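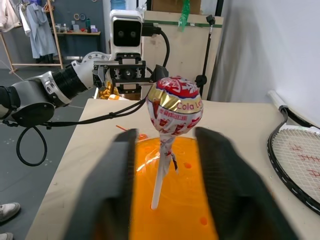
Selling textbooks back, Lostcombe or Jeleck?

chenxi_y
I have 4 books left over from last term and Jeleck quoted me $85 for the lot with a free label. Has anyone gotten paid by them? How long did it take?

bedoya85
Took 3 weeks for me in July, and they knocked 2 bucks off for highlighting. Fine otherwise!

papermoth
Three weeks is way too long. Lostcombe pays you at the counter, I'd go there.

bedoya85
Sure, but Lostcombe offered me half as much (and wouldn't touch my stats book at all). I'll wait for the check.

chenxi_y
Ugh, mine's mostly stats. Jeleck it is, printing the label tonight.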